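Wash room, Gusasen
13/07/2026
Entry by Oranuch Chaiyaporn

Dark blues again, the Suwannarat order. Samran wanted the wash done before the pieces go back to the sewing side for final buttons, and Drilar have now confirmed that the cloth is the same dye lot as the swatches we tested in December. So no new swatch test. I did wipe one inside seam with a damp white cloth before starting. Faint blue on the cloth, about what we got last time. Wrote "dark only" on the tag and moved on.

Sorting first. Two things had got in with the dark blues that don't belong there, a gray apron and a polishing cloth. Both are on the shelf by the sink, please claim them. Pockets checked. One had tailor's chalk in it, the flat white kind, snapped in half. Chalk is not a disaster in the drum but it leaves a pale smear on dark cloth that takes a second rinse to shift, so look in the small inner pocket as well as the two outer ones.

Everything turned inside out except the pieces with a bonded collar, which Nantana asked to have left right side out. Zippers closed. Waist ties knotted loosely together in pairs. When we left them free last time they wound round everything else and we had to pick the load apart on the bench.

I am still loading a bit at a time and not all in one lump. Shake out, drop in at the back, next one. The gasket catches thin fabric at the bottom edge, so run a hand round it before the door is closed. Sombat found a sleeve end pinched there in the last batch, with a black line across it that did not come out.

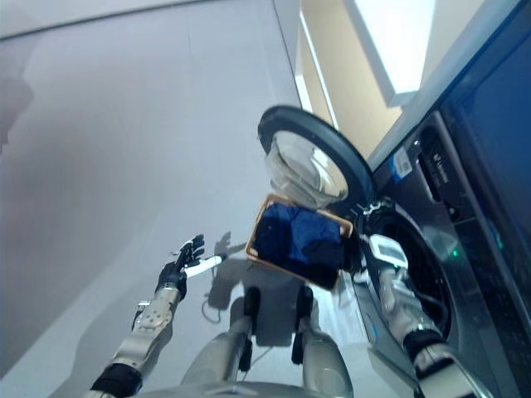 Dark blue clothing at the open door, ready to go in.

Settings used:
Program: cottons, cold, extra rinse on
Spin: 900
Detergent: Prito liquid, 100 ml, in the drawer and not on the clothes
Softener: none
Displayed time: 82 minutes
Wash counter at start, from the sheet: 2,912

The Prito is the new bottle. Thinner than the old one and it pours faster, so I went over the line on the first try and tipped some back. Arsen thinks 100 ml is too much for clothes that are only dusty from cutting. He may be right. I kept to it today so that this load can be compared with the last one, and the next load can go in with less.

The sheet still has no column for whether the extra rinse was on. I have been writing it in the margin. Could whoever prints the next batch of sheets add one between Program and Spin.

Notes on the clothes themselves, before washing:

The cloth has a slight sheen on the face side which I would like to keep. The first Suwannarat pieces lost most of it after the hot wash, and that is the whole reason we went to cold. Keep one unwashed piece back for comparison. I have put it in the drawer under the steam iron, wrapped in tissue.

Hems look fine. On the long-sleeved ones the cuff stitching is a shade lighter than the cloth. Samran says this is the thread as ordered. Noted only so that it isn't put down to the wash later.

Some lint on the shoulders, light colored, probably from the gray fleece that was on the cutting table before. Lint roller first next time. I only noticed once half of them were inside out.

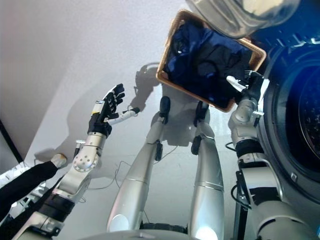

Dark blue clothes heaped in the basket.

About the basket. It is fine for dry clothes and carries well, but please don't put spun clothes in it. Wet dark cloth on cane or wicker can leave a mark on both. Spun loads go in the plastic tub and straight to the rail. Nantana has asked for a cotton liner for the basket, and there is enough left of the plain white sheeting to make one. I have cut nothing yet. If anyone does it before me, allow for a turn-over at the top and put ties at the corners, not elastic.

Also don't leave a heap standing in it overnight. The creases set across the backs and then it's a morning with the steam iron.

Drying: on the rail, inside out, away from the window. No dryer for these. Hang from the waist, leave a hand's width between pieces. The paler hangers only, the dark-stained ones have bled onto wet cloth before.

To do:
Check color of the rinse water at the second rinse if someone is standing there, write it on the sheet
Measure one long-sleeved piece after drying, back length and sleeve, and put it next to the figures Samran took before
Compare sheen against the piece in the drawer, in daylight
Wipe the gasket and leave the door open afterward
Less Prito next load, Arsen to choose how much
Order white thread, we are on the last cone

Question for Drilar, Samran to send: do they recommend a salt or vinegar soak for this dye, or is cold wash and extra rinse enough? I have read both and would prefer to hear it from them before we put vinegar anywhere near the bonded collars.

The rest of the order is still on the cutting side. Sombat has the list.

O.C.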